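紙ものを棚にしまう:カード、ショップカード、残った案内状

2月 文:フローレンス・ロス(Clukeo 暮らしの手入れ)

カードやチラシのような薄い紙の束は、本よりも扱いにくいものです。一枚ずつは軽いのに、まとまるとずっしり重く、表面がつるつるしていれば横に流れます。引き出しに放り込むと角が丸くなり、箱に入れて押し入れの奥にしまえば、次に見つかるのは引っ越しのときです。

わが家には夫の仕事の関係で紙の束がよく来ます。印刷物のほか、試し刷り、余った台紙、催しの案内など。この冬に棚をひとつ空け、紙だけの場所を作りました。そのときにやったことを順番に書いておきます。

まず棚を空にする

面倒でも、いったん全部出します。手前だけ空けて詰め込むと、奥にある古い束の上に新しい束が乗り、下の紙が反ります。出したものは床に新聞紙を敷いて並べ、この段階ではまだ捨てるかどうかを決めません。

空いた棚板は、乾いた布で奥から手前に拭きます。濃い色のつや消しの棚は、白いほこりと擦り跡がよく目立ちます。水拭きをするなら固く絞り、そのあと乾拭きをして、その日は何も置かずに開けておきます。朝に拭いて夜に戻すくらいでもかまいませんが、わたしは翌朝まで待ちました。

擦り跡は、消しゴムで軽くこすると薄くなることがあります。メラミンスポンジは塗装の表面まで削るので、つや消しの棚には使いません。一度やって、そこだけ妙に光る丸ができました。今は上に箱を置いて隠しています。

束をそろえる

輪ゴムは外します。古い輪ゴムは紙に貼りつき、はがすと茶色い筋が残ります。筋がついてしまった紙は一番下に回すか、メモ用紙にします。

そろえ方は、長い辺を下にして机に軽く落とし、向きを変えて短い辺も落とす、これを二、三回。強く叩くと角がつぶれます。紙の間に空気が入っていると何度やってもそろわないので、先に束を少し反らせて、ぱらぱらと空気を通しておきます。静電気でくっつくカードにも効きます。

一度に持つ量は欲張らないことです。厚さ3センチを超えると、わたしの手では真ん中がたわみます。334枚入りという半端な数の包みが届いたときは、横着をして一度に運び、廊下に半分まきました。

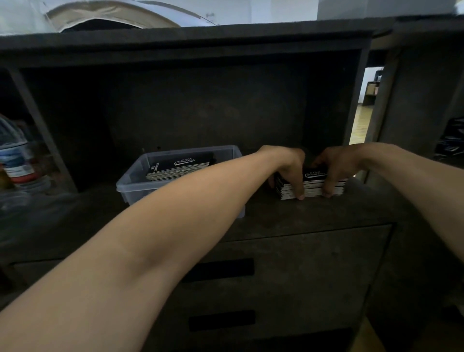
束を棚に入れるときは、持ち方で仕上がりが変わります。上からつまむと一番上の数枚だけがついてきて、残りは斜めに崩れます。束の端と端に両手をかけ、指先を紙の縁に当てたまま棚板まで下ろし、置いてからも少しのあいだ手を離さずに左右から軽く寄せてください。表が黒で縁の白い「Camping」のカードのような紙なら、ずれているかどうかは横から見るとすぐわかります。白い筋がまっすぐ重なっていればよし、段になっていればもう一度寄せます。同じ柄がもうひと束あるときは、半透明のケースに入れて隣に並べておくと、ふたを開けて確かめる手間がありません。

ケースを使うか、じか置きにするか

どちらでもよいのですが、わが家では次のように分けています。

・よく出し入れする束は、棚板にじか置き
・予備の束は、半透明のケースに入れる
・反りやすい薄い紙は、ケースに入れて上に厚紙を一枚のせる
・大きさがばらばらの紙は、封筒に入れてから立てる

ケースは、紙より左右に指一本分ずつ広いものを選びます。ぴったりの寸法だと指が入らず、結局ひっくり返して出すことになります。側面が下に向かって細くなっているケースは、底の寸法を測ってください。口の寸法だけを見て買うと、途中で紙がつかえます。わたしが最初に買ったものは幅22センチと書いてあり、測ってみるとそれは口の幅でした。

縁が外側に丸まったケースは指がかかりやすく、棚から引き出すのが楽です。ただし並べると縁同士がぶつかるので、隣との間を少し空けます。

ケースにラベルを貼るかどうかは、中身の見え方しだいです。一番上の一枚を表向きにしておけば、それがラベルの代わりになります。裏も表も同じに見える紙には、細い紙を一枚はさんで端を出し、そこに鉛筆で名前を書きます。粘着ラベルは、中身を入れ替えたあとに跡が残るので使わなくなりました。

隣に何を置くか

紙の隣に液体を置く場合は、縦の仕切り板を一枚はさみます。ボトルの類は仕切りの向こう側の区画にまとめ、紙と同じ棚板の続きには置きません。キャップが緩んでいると、にじんだ分が板を伝って紙の下に入ります。束は下から湿るので、上を見ているだけでは気づきません。

仕切りのない棚なら、ボトルを浅いトレーに立てるだけでも違います。トレーの中が汚れたら、どのボトルが漏れているのかもわかります。

香りの強いものも離します。紙は匂いを吸います。以前、石けんの箱と一緒にしまった封筒を友人のテレーズに使ったところ、返事に「いい匂いの請求書かと思いました」と書いてありました。

奥行きの使い方

奥行きのある棚では、束をいちばん奥まで押し込みたくなります。やめておいたほうが取り出しやすく、背板との間に指が入るくらいのすき間があれば空気も通ります。外壁に面した棚ではこの差が大きく、わが家の北側の部屋では、背板につけて置いた束だけが波打ちました。

手前は棚板の端より少し内側で止めます。はみ出した角は、通るたびに服に引っかかります。

前後に二列並べるのは、奥に予備を置く場合だけにします。違う種類を前後に置くと、奥のほうは忘れます。

積む高さは、棚の上の板まで手の甲が入る余裕を残してください。両手を入れて持ち上げるので、思ったよりすき間が要ります。高さのない区画では、束を二つに分けて横に並べます。

残す枚数を決める

最後に、捨てるかどうかの話です。催しが終わった案内状は、記録用に9枚残すことにしています。この数に深い意味はなく、名刺ファイルの一ページに入るのがその枚数だったというだけです。残りは裏が白ければメモに、両面刷りなら荷物の隙間を埋めるのに使います。厚手のカードは、ぐらつく椅子の脚にはさんだり、絵の具を混ぜる台にしたりもできます。

表面に樹脂の膜が貼ってある紙は、古紙として出せない地域があります。端を少し破ってみて、透明な膜が伸びるようなら、自治体の分け方を確かめてください。

手入れ

月に一度、束を持ち上げて棚板を乾拭きします。持ち上げたついでに上下を返しておくと、反りが片方に偏りません。梅雨の間は、ケースに小さな乾燥剤を入れ、紙に直接触れないよう隅に立てておきます。

日の当たる棚なら、一番上に白い厚紙を一枚かぶせます。黒い紙は焼けないと思われがちですが、窓際に置いた束では、上の一枚だけ色が茶色っぽくなっていました。

関連記事
・封筒と便せんを立てて収納する
・つや消しの棚についた擦り跡の手入れ
・半透明ケースの選び方 口の寸法と底の寸法
・作業台の下を片づける(文:イーヴァル・グランストレーム)
・洗面所のボトルをトレーにまとめる

お問い合わせ | このサイトについて | © Clukeo | ページの先頭へ戻る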